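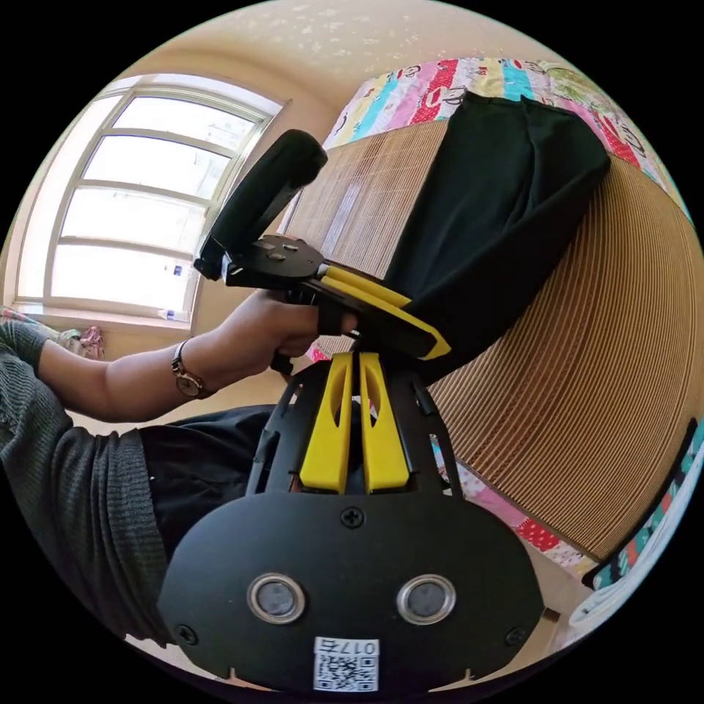
# Keeping an Open Water Swim Fair When the Course Has to Change

Student project report by Chutima Limsakul, December 2020

## Why I picked this

I came to triathlon through my aunt, who dragged me along to the Ondale sprint when I was still in high school and put me in charge of handing out swim caps. I have loved the sport ever since, even though I am (let me be clear) a very slow swimmer. When our sports management class was asked to choose a real problem from a real event, I knew right away that I wanted to look at what happens when a race director has to shorten or move the swim.

My question was a simple one to write down and a much harder one to answer: if the swim gets shorter, who gains and who loses, and can the organizers do anything to make it up to the people who lose?

## The race I used

The Pinimeck Lake triathlon is a small middle distance race held every summer. In its last running the wind came up overnight and the far buoys would not hold, so the swim was cut down to a single lap of 1000 meters. The bike and run stayed as they were. The club was kind enough to let me use its results going back four years, with the names taken out, and I am very grateful for that – it was a lot of old spreadsheets for somebody to dig up on my behalf.

## What I did

I started in March by sorting the athletes who had raced more than once into strong, middle and weaker swimmers, going by their earlier swim times. Then I compared their overall places in the normal years with their places in the short swim year. I also wrote to people who had been there and asked how they felt about the change, and I got some wonderfully long emails back.

My first plan was to compare finish times as well. I gave that up after a few weeks, as the wind that spoiled the swim also made the bike leg slower for everyone, and I could not find a sensible way to pull the two apart.

## What I found

Strong swimmers lost places, as you would expect, but fewer than I had guessed. The biggest change was in the middle group. Many of them came out of the water all together, and the first transition got so crowded that people were waiting for room to run their bikes out. Several of the emails brought this up before they said anything about the swim itself.

One athlete, a member of the Panasiuk tri club, told me she had trained all winter for the full swim and felt a bit flat when she heard the news, but that she would much sooner race a short one than sit in the car and drive home.

## What I would suggest

- Send the swimmers off in smaller waves when the course is short, with a longer gap between them.
- Decide on the backup course well ahead of time and put the map in the race guide.
- Tell everyone the same thing at the same moment. Some heard by text and others only at the briefing.

## Limits and next steps

It is one race and one windy morning, so please take my findings gently. I would love to do the same with the Fadeo race, which has moved its swim twice, and I have already written to the organizers to ask for their results.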